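Zandell Hand-Held Gripper Station
Set-Up Guide, Section 2: Planning and Budgeting Before Purchase

2.1 Purpose of this section

This section is intended for the person responsible for ordering equipment. It should be completed before a purchase request is submitted. Installation and calibration are covered in Section 3.

2.2 Before you begin

Obtain the following from your department:
The approved spending limit for the current budget period.
A floor plan of the room, with power outlets marked.
A written list of the tasks to be recorded.

2.3 Preparing the budget

1. Enter the price of one gripper pair on line 1 of the Rimberg planning sheet. The left and right grippers are ordered together under part number 2138.

2. Enter the cable set, part number 2205, on line 2. Cables are not included with the gripper pair.

3. Enter the table, tripods and floor tape on line 3. Existing furniture may be used if it is stable and level. A table with a cable grommet is acceptable.

4. Enter task items on line 4. Bins, cloths and similar household goods are inexpensive, but they should be bought in duplicate so that a damaged item can be replaced with an identical one.

5. Enter finger pads and tape on line 5. These are wear parts. Plan for replacement after some 4000 grasps, or sooner if an edge frays or lifts.

6. Add the lines and submit the sheet for approval. Requests above the department limit must be countersigned by Afshin Farahani, Equipment Planning.

NOTE: Quotations from Stustby and Babaei remain valid for 30 days. A quotation that expires during approval must be requested again – the earlier price cannot be carried forward.

CAUTION: Do not order a second station until the first has been accepted. Cable lengths and table height are often revised after the first installation.

2.4 Planning the space

1. Select a room where the table can remain in one position for the whole project.

2. Allow floor space for the tripod bases and mark them with hazard tape.

3. Number each station on the floor. The number must match the one used on the planning sheet.

4. Measure the cable route from the table to the nearest outlet and add slack for arm movement.

CAUTION: Cables crossing a walkway are a trip hazard. Include cable covers on line 3 if the route cannot be changed.

2.5 Station in use

Bin and cloth task at station 5, with a gripper in each hand:

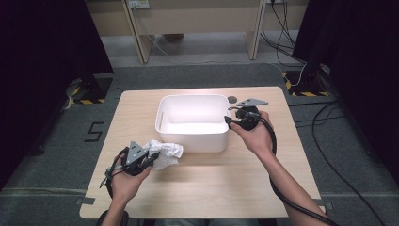
Views from the gripper cameras at the same station: 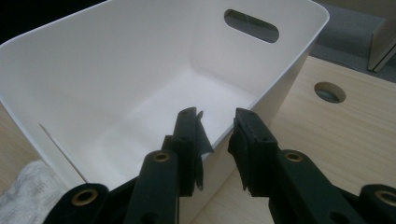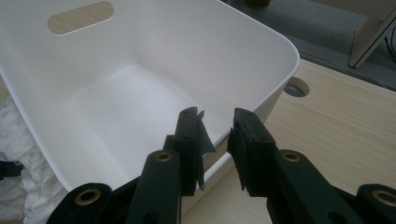

2.6 Common question

Can the finger pads be left out of the first order to reduce the initial cost?

They can be ordered later, but this is not recommended. Pads shipped separately carry their own delivery charge, and a station without spares must stop work when a pad wears out. If the budget is limited, reduce the number of task items on line 4 first and keep at least one spare set of pads on line 5.

Section revised Apr 6, 2025. Planning sheets for the next budget period are due in May.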